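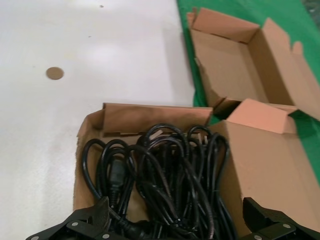 A small disc on the tabletop, well to the left of the green mat and the open boxes.

The Flitia head unit logged its last route at 4:10 a.m. Honeylyn Estrella read the entry twice. Destination: Clunska. Distance: 196 miles. The car had been parked in her garage all night with the battery disconnected.

She called Ramil Ocampo, who had written the navigation layer.

"Clock drift," he said. "What build?"

"1826."

"We never shipped 1826. It failed on voice prompts."

She reconnected the battery. The display came up in night mode, brightness at 70 percent, and drew the route again. The volume was set to zero. She raised it one step.

"In two miles," the unit said, in her sister Jennylyn's voice, "keep left."

Ramil was still on the line. He asked her to read him the serial number.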